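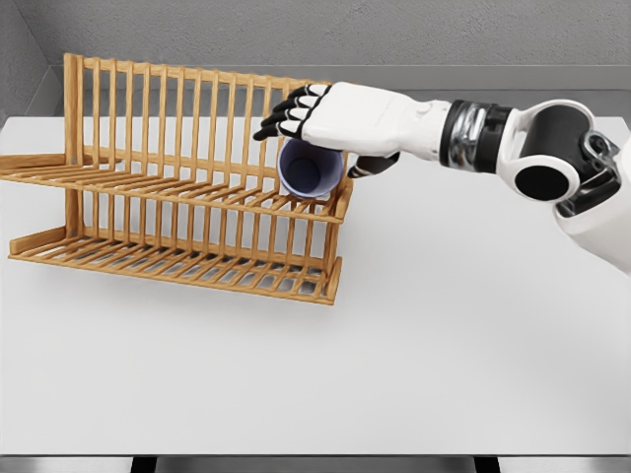
My bus to work is the 438. I have been catching it, or failing to catch it, for nine years, and I have some notes.

The timetable at the Trokbridge stop says every 30 minutes. I have come to see this as a mood the bus company was in when it printed the thing.

There is an electronic sign as well. The sign counts down from twelve minutes to one minute, shows DUE for a while, and then the 438 vanishes from the list. No bus has come past. You have simply been asked to imagine it.

A man next to me this morning watched it go from DUE to nothing and said "well, that was ours", and put his newspaper away as if he'd got off somewhere.

When it does come there are two. The second one is always empty and always has its heating working. We all get on the first.

The route, for anyone who hasn't had the pleasure: Trokbridge, the retail park, the other side of the retail park, the hospital, back past the retail park, Trerurbridge. You could walk the straight bit in 40 minutes. I did once, in new shoes, and was overtaken at the very end by a 438.

The loop round the hospital was added for visiting hours. It runs at all hours except one stretch in the afternoon, when the driver changes over. You will have guessed which stretch.

I wrote to them about this in the winter. I got a reply thanking me for my interest in a career in bus driving.

I did read the attachment. The pay is better than mine.

Fares went up on April 20, 2018, and there was a poster to tell us so. The poster had a picture of a woman laughing at her phone. I have never seen anyone laugh on the 438, though a boy did once get his head stuck in the handrail by the luggage rack and that lifted people a bit.

You now need the exact money or the app. The app wants your date of birth and a "favourite stop". I put Antwi Road because it has a roof.

It has most of a roof.

The app also sends you a little message when your bus is near. Mine arrives as I'm getting off at the other end. "Your 438 is approaching!" Thank you, I'm aware, I can see its back.

In fairness to the drivers, they're mostly lovely. There's one called Milagros Ortuño who waits if she sees you running. She doesn't wave or anything, just looks straight ahead with the doors open until you've fallen in, then says "morning" as though you'd strolled up.

She is also the only one who can get the ticket machine to take a five pound note. It's a sort of flick. I have tried to see how it's done and I can't.

Someone at work said why don't you drive. I said I would have to park. There are 60 spaces and the man from Vaniditz upstairs leaves his van across two of them – lengthways, which takes some doing.

Someone else said why don't you cycle. I have met the Trerurbridge roundabout. No.

Anyway, there is now a consultation. You can pick from three new routes on a map. All three go round the retail park twice, and on the third one it looks as if the bus doesn't come out again.

I ticked the third. At least I'd get a seat.

Update from the stop: sign says DUE.

Update: the sign has gone back up to seven minutes. I didn't know it could do that.

Two of them have just come round the corner. I'm getting on the first one.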